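The superintendent who still rides the bus

The first time I called Venla Ruotsalainen, she picked up from the back of a school bus and asked if I could hold on while she found somebody's mitten. I held on! It took a while. When she came back she apologized, and then talked for most of an hour about reading scores.

Ruotsalainen runs the Grurkby district, which has 18 schools if you include the little one out on the Wikberg road (and she always includes it). She started as a substitute, taught fourth grade for years, then got talked into a principal's job she swore she'd keep only until April. That was two jobs ago.

I went up to spend a few days with her, and I'll admit I expected meetings. There were meetings. But mornings start at her place before six, with coffee strong enough to strip paint, and she does her best thinking while she tidies up the house. The big idea about moving the start bell came to her between loads of wash, she told me, and she wrote it on the back of a bus schedule.
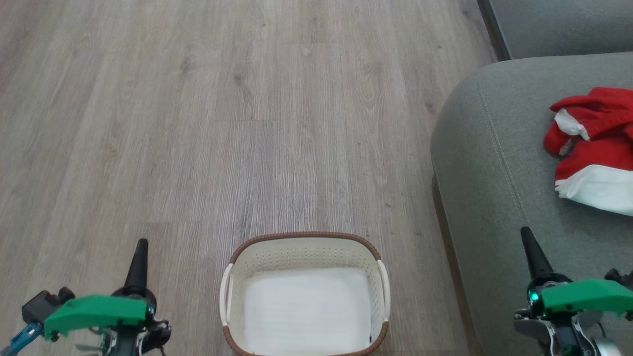
A basket by the sofa, ready for the next load.

The bell idea was not popular. High schoolers would start later, little kids earlier, and the drivers would have to learn new routes. Tyyne Rissanen, who has been on the school board longer than anyone, voted against it twice and still thinks the parents in Gurnov got a raw deal. "She listens, I'll give her that," Rissanen told me over pie. "Then she goes and does it."

What changed the mood was the Fogh program, a plan that puts older students in elementary classrooms as reading partners. With the later bell, they suddenly had time for it.
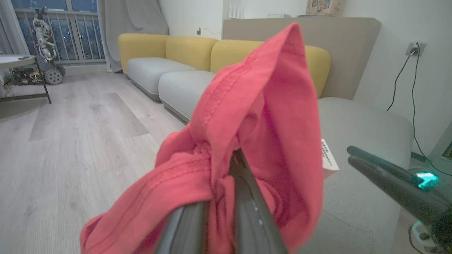

It began with five pairs in one library, and now almost every school in the district wants in. I sat on a tiny chair and watched a lanky junior sound out "caterpillar" with a first grader who clearly knew the word already and was just being nice about it.

Money is the part that keeps Ruotsalainen up at night. The grant has 3 years left, and the board hasn't said what it will do after that. She's been taking the numbers to anyone who'll sit still, including me, on the ride back from Wikberg, with her papers sliding all over the seat and the driver yelling at us to face forward.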